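Workshop notebook – Saturday, November 20, 2021

Cold start this morning, and the heater took its time, so I did the sitting-down jobs first with my coat on. Today was meant to be for the stationery and small supplies, which have been getting away from us since June. Everyone who passes through the back room puts down a box or a packet of something and means to come back for it, and I am as guilty as anyone (more guilty than Torquil, if I'm fair, and he knows it).

The plan Sheena and I settled on is to sort by what a thing is for and forget who bought it. We tried it by person last time and ended up with four half-used lots of the same tape in four different drawers. So now it goes: writing things, cutting things, sticking things, wrapping things, and a tray for whatever I can't put a name to. Everything comes out onto the wooden table first, a shelf at a time, and only goes back once it has a home. I did think of doing all the shelves in one go, but Morven talked me out of it, and I'm glad she did – two shelves took me until lunch.

Notes for whoever carries on:

Writing things. Go by the point size printed on the box and keep the sizes apart, however pretty the box is. The 0.5 mm goes in the top drawer on the left, as it gets used the most. Leave things in their own boxes if the boxes still close. I tipped a lot of them into jars a couple of years back and spent weeks afterward squinting at tiny print to find out what I had.

Sealed packets. Please don't open them to see what's in them. If you can tell through the wrapper, fine, file it. If you can't, it goes in the tray for me. Keep the barcode label on whatever you do, and lay long packets flat along the drawer so they don't get bent over at the end. I found a whole bundle from the Kerr order folded in two under the paper trimmer, and it will never lie straight again, poor thing.

Labels. We still have most of the roll of 500 from Wotix and I would like to use those up before anyone orders the nicer ones. The glue is a bit mean in cold weather. Warm the label in your hand for a moment and it takes better. Write with the fat black marker, in capitals, and put the label on the front of the drawer – Innes put his on the tops last year and we had to stand on tiptoe to read them.

Big bin. It is for things still waiting to be sorted. Alistair took it for rubbish on Thursday and very nearly had it out of the door, so I've asked him to find me a lid. Rubbish goes in the sacks by the sink.

I also went through the Vomavel delivery slip against the shelf and we are 35 envelopes short of the 300. I'd bet on them being in the van. Torquil to have a look when he's next in, and if they aren't there I will ring and be polite about it.

Still to do: the lower shelves, the string (a tangle, and I am saving it for a day with good radio), and the drawer that sticks. Candle wax on the runners helped for a week. Sheena thinks the drawer wants planing, and she is usually right about wood.

Left the table as it was when I stopped for tea, so please don't tidy it for me.
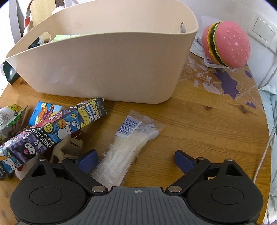 Where should a packet go if I can't tell what's in it?

Put it unopened in the tray for things without a name, with its barcode label still on, and I'll go through the tray when the shelves are finished.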